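Kitchen table gripper builders find a home at Gullow

October 2024

A hand-held gripper put together over a run of weeknights has become the favourite project of the Gullow shared workshop, and Theda Kuhlmann, who drew up the first version last February, says she is as surprised as anybody by how far it has travelled.

The tool is a pair of black jaws on a pivoting linkage, worked by hand, with a camera looking down past the tips so that every reach and grab is recorded as the person holding it saw it. The recordings go to a small robot arm the group is building alongside it, nicknamed Drarkier, which will one day (fingers crossed) have a go at the same chores on its own. Theda is quick to say that the day is a fair way off yet, and that she is in no hurry, having enjoyed the building a good deal more than she expected to.

"I'd always thought you needed a proper lab for this sort of thing," she said over a cuppa. "Then I priced it up and the whole lot came to $132, and that was with me buying the wrong springs the first time round."
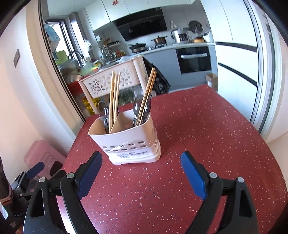 Most of the early practice has been done at home, where there is no shortage of awkward things to pick up. Cutlery has proved a great teacher. Spoons roll in the grip, chopsticks like to come out in pairs, and anything standing upright in a holder has to be approached with more patience than Theda says she was born with. The group has now logged 3200 grabs between its members, of which 1063 were with chopsticks, a figure that gets read out at workshop nights with some pride.

The jaws have changed a fair bit along the way. The first set were bare plastic and let go of metal at the slightest excuse, so the tips were given blue pads, and the linkage was redrawn so that both sides would close evenly. Skillska, the community tool library two doors along from the workshop, lent the printer for that job and has since let the group keep it on what everyone is politely calling a long loan.

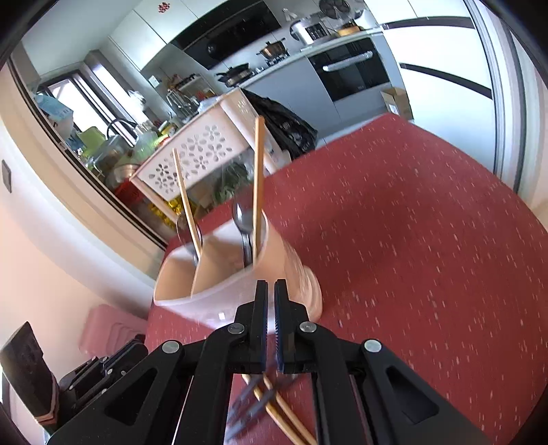
The gripper with its jaws closed in front of the utensil holder.

There are now 12 people on the Gullow build list, several of whom had never held a soldering iron before they turned up. Theda has written out the steps in plain language, with the fiddly bits at the pivots explained twice, and she is happy to sit with newcomers while they work through them - she reckons the second evening is the hardest, when all the arms look alike and none of them seem to want to go on the right way round.

The next job is a smaller version for younger hands, which the group hopes to call the Aravena. The colour is still being argued over, and Theda says she is staying well out of it. Anyone wanting to join the build list can leave their name at the Skillska front counter, and beginners are very welcome.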